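How I sort out a drawer (or shed, or loft) full of mixed bits

2023-01-18

Right, January. The decorations are down, it's too wet to garden and I have run out of excuses for the utility room. I've had a few messages asking how I go about a big sort-out, so I'm writing the whole thing down, mostly so I can point my sister at it.

This works for anything small and mixed up. Screws, hobby stuff, cables, sewing bits, that kitchen drawer with the batteries and takeaway menus in it. I've used it on a button collection of well over 1000 (my gran's, and no, I haven't thrown any away) and on the shelves in our garage in Durnwood, which were far worse.

What you'll need

A clear table or a decent patch of floor
One big shallow box or bin to tip things into
A handful of small pots, old yoghurt ones are fine
Masking tape and a fat pen
A kitchen timer, or your phone
Tea

Step 1: Pick one thing

One drawer. One shelf. I know you want to do the whole room, I always do, and then it's ten at night and you can't get to bed for piles. If you finish early you can do another one!

Step 2: Tip it all out

Don't pick through it in the drawer. You'll just stir it round and put most of it back. Turn the lot out into your big box, then give the empty drawer a wipe while you've got the chance. I use warm water with a drop of washing-up liquid and leave it to dry with the window open.

Go for a box with low sides if you can. I started with a deep storage crate and spent the whole afternoon with my arm in it up to the elbow, feeling about for things at the bottom. Sloping sides are nice too, as it's easier to scoop little bits up them.
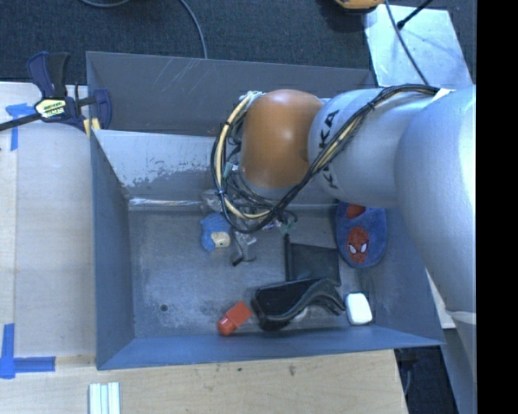

Reaching into the bin, cables and all.

Step 3: Set the timer for 60 minutes

An hour is plenty. When it goes off you stop, even if you're enjoying yourself, and have something to eat. My friend Catherine Mowat does hers in two short goes with the radio on and gets more done than I do, so play with it and see what suits you.

Step 4: Big groups first

This is where I used to go wrong. I'd pick up a screw and start working out which size it was, and then I'd be off looking for the ruler. Just do rough piles to begin with. Metal things, paper things, stringy things, things that take a plug. Anything you can't name in a couple of seconds goes in a pot marked "what is this" and you carry on.

Step 5: Now the small groups

Take one pile and put the others out of the way (I slide mine under the table on baking trays). Go through it properly this time and use your yoghurt pots. Tape on the front, name on the tape. Write what YOU call it, too. One of ours says "curly hook things" and everyone in the house can find them.

Leads and string want coiling up before they go in anything. Loop them loosely round your hand, then a twist of garden wire round the middle. Don't pull it tight or they'll come out all kinked.

Step 6: The "what is this" pot

Give it until the end of February. If somebody in the house goes looking for one of the things in it, it gets a name and a proper home. Whatever's left can go. Mine had a key in it that fitted the side gate, so do ask around first!

Step 7: Put it back

Things you use every week at the front, things you use once a year at the back or up high. Leave a bit of empty space. A drawer that's packed full will be a mess again in a fortnight, and I speak from experience.

A few questions I've been asked

Do I need to buy organisers? No. I bought a fancy set of 113 little trays once and most of them are still in the wrapper.

What about paperwork? I'd do that separately. I've got another page for it coming, once I've tackled the 300 or so... well, once I've tackled ours.

What if I lose heart halfway? Put a lid on the box, tape the date on it and come back tomorrow. It'll keep.

Next up for me is the cupboard under the stairs, wellies and all. Leave me a comment if you've got a better way of keeping spare light bulbs, as I'm still using a shoebox.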